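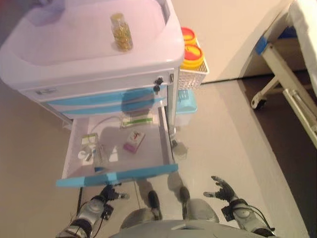 One reader wrote to say that a roast date on a bag of coffee tells the buyer all there is to know about freshness, and that the rest is marketing. I disagree, and the gap matters to anyone who buys by mail.

A roast date marks the end of one process. It says nothing about how long the green beans sat in a warehouse, at what humidity, or in what kind of sack. Korard prints the roast date in large type and leaves out the harvest year. Fendari prints both, in small type on the bottom seam. Of the two, I would buy the second without tasting either.

Green coffee ages slowly, but it does age. A lot picked in August and roasted 5 months later is a different product from the same lot roasted after 2 years, even if both bags carry yesterday's date. Acidity drops first. A papery taste follows, and a darker roast will hide it fairly well.

The usual objection is cost. Kemppainen, a small importer, moved 3,737 bags last season and kept a harvest record for each. The record is one line in a spreadsheet. Printing it on the label takes one more field. Lela, which sells in lots of more than 500 pounds, already passes the same data to its roasters, and most of them drop it before the coffee reaches the shelf.

Roasters should print the harvest month and year next to the roast date, in the same type size. Blends can list the oldest component.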